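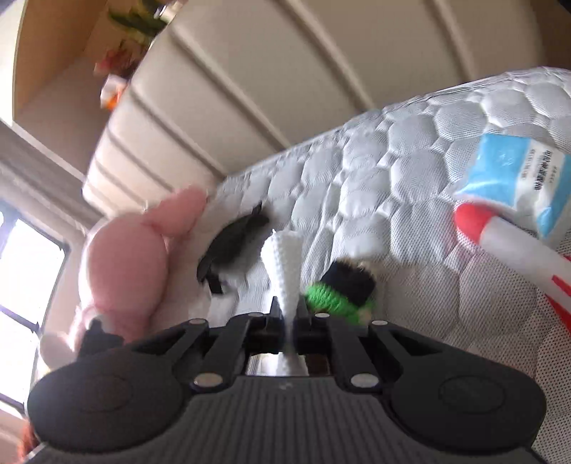 *Gripper on the spare mattress, Thursday.*

The Ritis build is at the stage where I just pick things up with it. Both fingers close evenly now – the left one used to lag, and a new printed link fixed that. I've logged 365 grabs and want 1,000 before I touch the linkage again. 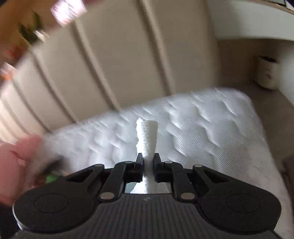 The Stumenora pads are still on order, so I haven't changed the jaws. Next job is a softer spring, then 2 more mounting screws on the body. I'll post the files once the tolerances stop moving.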